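The Bottom Drawer Novel

By the time you read this I'll have been writing the same book for longer than I was at secondary school.

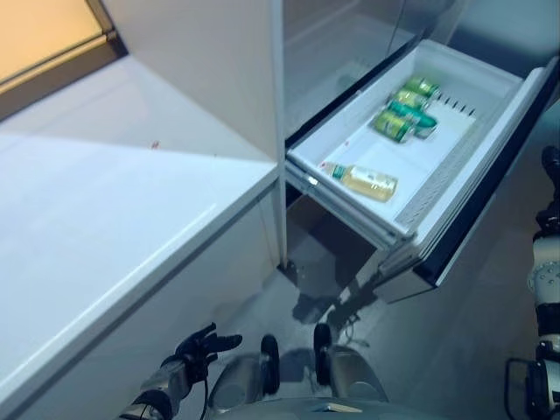 I started it one May in a rented flat above a bakery in Gramgate, with a new notebook and a frankly silly amount of confidence. The plan was 300 words before breakfast, every morning, until I had a novel. And for a while it worked! I was up at six, tea on, cat shut out, tapping away about a ferry port called Zidura where the boats had stopped coming. I told everyone. I told the man who came to read the meter.

Then I finished the first draft and read it, and oh dear. My heroine changed jobs between chapters. Her brother went out for milk early on and never came home (I'd just forgotten him, poor lad). There were 27 chapters and I liked four of them.

So I did what you're supposed to do and put it away for a bit. Everyone tells you to do this. What they're vaguer about is how you get it back out again. A fortnight turned into a winter, and by then I'd begun something else, a ghost story set on the canal at Lynch, which was going to be much easier. It wasn't, obviously. I got 20 pages in and hit exactly the same wall, only this time with fog.

What sent me back was a train journey. I was on the slow one to Gurnent with a flat phone and nothing to read except the old draft, which was still sitting on my laptop. I opened it in the middle, at a chapter I had no memory of writing, where two women argue over a lost suitcase in the ticket hall. And I laughed. I wanted to know who'd got the suitcase!

I cut everything before that scene, which came to a lot more than 3,000 words, and I won't pretend I did it bravely. I made a copy first, and then a copy of the copy. But the book starts in the ticket hall now, and the brother turns up on page two carrying the milk.

My mornings are less heroic these days. Some days I manage a page, some days I move a comma and go and hang the washing out. I've stopped telling the meter man. The ghost story is still waiting, fog and all, and I do think about it when I'm stuck, but I've got as far as the night the first boat comes back into Zidura and I'd like to find out who's on it.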